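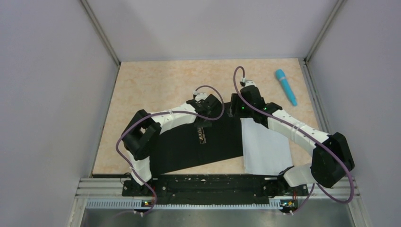
April, 4:10 pm — dye fastness, batch 7

Rinsed the Rastogi black again. Water ran gray on the second rinse and a slightly more hopeful gray on the third. Zineb wants it called "charcoal" and shipped.

Vinegar soak did nothing except make the room smell like lunch. Yogesh says the Odberg fixer needs about 344 ml per tub; the label says to consult the leaflet. There is no leaflet.

Tomorrow: salt bath, 2 swatches, one left alone as control. Wear the old shirt.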